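Tremlow Beads & Cords – Customer Help Desk
Ticket 715: Several strings knotted together, gift box to fill
Status: Closed
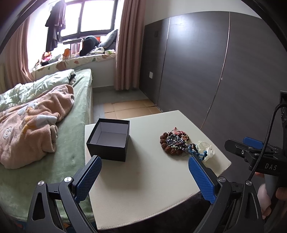
Should I cut one of the strings to get a tangle of bead bracelets and necklaces apart?
Leave the scissors in the drawer for now. Most tangles of beads will come loose if you lay them flat, loosen the middle and take out the shortest piece first. Cutting is for the very end, and then only on a string you were already planning to have rethreaded.

Opened by: Salvador Mota
Subject: Strings in a dreadful knot

Hello there,

I do hope this is the right place to write. I rang the shop first and the recorded message said to use the form, so I am using the form, and please forgive me if it goes on a bit.

My aunt has handed down her beads to my daughter, who turns eighteen in February, and the idea was a lovely one: put the whole lot in a smart square box and give it to her over breakfast. The trouble is that they travelled down to us in a carrier bag, on a coach, and they have arrived as one lump. There are the big brown rudraksha-style ones, which my aunt wore nearly every day, and smaller dark blue and grey beads, and then some reddish-pink strands that seem to go in and out of everything. There is a blue braided cord bracelet as well, with knots in it that are supposed to be there, and I am frightened of undoing the wrong ones!

I spent an hour at it last night and I think I made it worse. Something thin is sticking up out of the pink strands in a loop and I can't tell whether it is cord or wire. Is it safe to pull? And would a drop of washing-up liquid help things slide? My neighbour swears by cooking oil.

With many thanks and apologies for the length,
Salvador

Reply from: Noboru Aoki, Help Desk

Dear Salvador,

What a nice thing to be giving her, and please don't apologise, I would much sooner have a long message than a short one with the important bit missing. You were right to stop when you did. An hour is plenty in one go (I set the kitchen timer for twenty minutes when I do this at home, and then I go and put the kettle on whether I want tea or not).

First things first. Please don't pull the thin loop. If it is wire it will kink, and a kinked wire never lies quite straight again. If it is cord, pulling will tighten whatever it goes through. Leave it standing up where you can see it and work round it.

No oil, please, and no washing-up liquid either. Oil soaks into seed beads and darkens them in patches, and it leaves the thread greasy. I'm sure your neighbour has had good results on metal chains, but thread is another matter.

Now, what I'd like you to try:

Put a tea towel or a flannel down so that the beads don't roll. Anything with a bit of grip will do.

Press the lump down gently with your palm and jiggle it, so that it spreads instead of balling up. Don't lift it by one end, however tempting.

Find the blue braided one and start there. If it is at the outside already, it may well come away with very little fuss. The knots that belong to it will be firm and regularly made, and part of the braid. A knot that has another string going through it is one you want to loosen.

After that, see whether the ring of big brown beads can be lifted off whole. Large beads look like the worst of it, but they leave big gaps between them, and the smaller strands often slip through those gaps if you feed them a little at a time.

Leave the pink until last.

Would you let me know how far you get, and whether the brown ones are on elastic or on thread? You can tell by stretching a short bit between two beads, very gently.

Warm wishes,
Noboru

Reply from: Salvador Mota

Dear Noboru,

The kitchen timer is a marvellous idea and I have adopted it. I did two lots of twenty minutes with the radio on.

The blue braided one is free! You were right, it had hardly been caught at all, and I felt rather silly. The brown ring took much longer but it is off too, and it is on thread, a thick reddish thread that looks a bit furry in one place. Should I worry about that?

The dark blue and grey beads are still in with the pink. I have found one knot about the size of a peppercorn and I can't get a fingernail into it. I have tweezers, but they are the pointed sort and I don't trust myself.

Salvador

Reply from: Noboru Aoki, Help Desk

Dear Salvador,

Never feel silly about the easy one, it's meant to be easy, that's why we do it first.

Pointed tweezers can split a thread very quickly, so I'm glad you held off. Use two blunt sewing needles, the sort for wool or tapestry. Put the tip of one into the middle of the knot and hold it still. Put the second in beside it, and ease them apart by the width of a hair. Then move round to the other side of the knot and do the same again. It feels as if nothing is happening for a good while and then it opens all at once. A strong lamp helps, and so does a sheet of white paper slipped underneath.

As for the furry thread, that is wear, and it will go sooner or later. It's fine for lying in a box but I wouldn't let her wear it out until it has been restrung. Any bead shop near you can do it, or you can post it to us. If you do post it, tie a bit of cotton through the first and last bead so we keep your aunt's order.

Noboru

Reply from: Salvador Mota

Dear Noboru,

Done! All of it, at ten past eleven at night, and I woke my wife up to tell her. The needles were exactly the thing. The thin loop turned out to be cord, part of a pink strand that had doubled back on itself, and once the peppercorn knot opened it simply lay down.

One last question, and then I shall leave you in peace. How do I put them in the box so that she doesn't open it and find the same lump? The box is black with a pale lining and looks very fine, but it has no compartments at all.

Salvador

Reply from: Noboru Aoki, Help Desk

Dear Salvador,

I'm delighted, and I hope your wife has forgiven you. Wrap each piece by itself in a small square of tissue paper, with the two ends of any open strand poking out at opposite sides so they can't find each other. Put the big brown ones at the bottom, the blue and grey on top of those, and then the pink. The blue braided one can go in last without any tissue, curled round, so there is something to see straight away. If there's still room to rattle, crumple another sheet and tuck it down the side.

For afterwards, a row of hooks on the inside of a wardrobe door is kinder to them than any box, although I'd keep the furry-threaded one lying flat until it has been seen to.

I'll leave the ticket open for a little while in case you think of anything else. Do wish her a happy birthday from all of us here at Tremlow.

Noboru

Note added by help desk: customer telephoned at 2.15, no further problems. Will post the brown beads for restringing after the birthday. Padded envelope sent out. Ticket closed, N.A.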